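Trotside Play Corner – notes of our meeting, 25/12/2024

Thank you to everyone who gave up part of Christmas morning, and to Jae-hoon Ryu for the mince pies, which went very quickly indeed.

Money: we have 362 pounds left after the July outing. It was agreed, after a good long chat, to keep it for new toys.

Tidying: we talked for quite a while about the clothes heaped on the little stool. Everyone felt kindly towards the stool – it is a dear little thing – but it is for sitting on. Jae-hoon will sort the pile and bring 2 baskets from Uton. Bottles are to go back on the shelf, please, and the tricycle stays where it is for now.

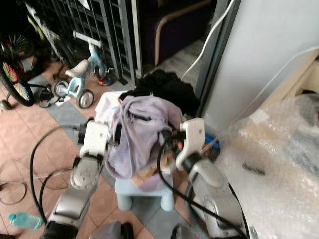 Item 3: the light blue stool and its pile, lavender cloth on top.

Any other business: the Stistarell curtains are still too long. Jae-hoon to ask Cho about hemming them before we next meet.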